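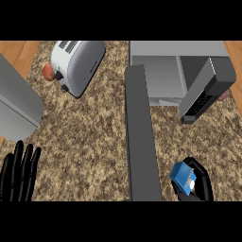 Lodia kitchen simulator -- talk notes, Monday, 100 seats

Slide 1. Say hi, check the mic. Ask who has tried to teach a robot to use a microwave. Wait for the hands to go up!

Slide 2. What you get from Arnham for the money: the Lodia simulator, a pack of kitchen tasks, and two-handed control. We had it at Bellow for 3 months. I came in grumpy and I left a fan, so say that early.

Slide 3. Stay on the microwave task. Door open, small blue package in the right hand, left hand free. The open door takes up a lot of counter space, and the arm has to plan for that (our old setup left the door out completely -- big mistake). Point out that the view is from above, so the package hides part of the fingers.

Slide 4. Numbers. 3723 saved runs, 2 people driving. Setup took us a morning. Don't read the whole table out loud.

Slide 5. Things I love. Resetting a task is one key press. You can move the toaster and go again before your coffee cools!

Slide 6. Things I'd fix. Small print on the packages is blurry, so skip it if you need label reading. The manual is thin on hand settings -- the Liao add-on has better notes, and it loads fine alongside.

Slide 7. Live demo. Laptop on mains power, sound off. If it hangs, go to the backup clip and keep talking.

Questions until 4:30. Price sheet is by the door.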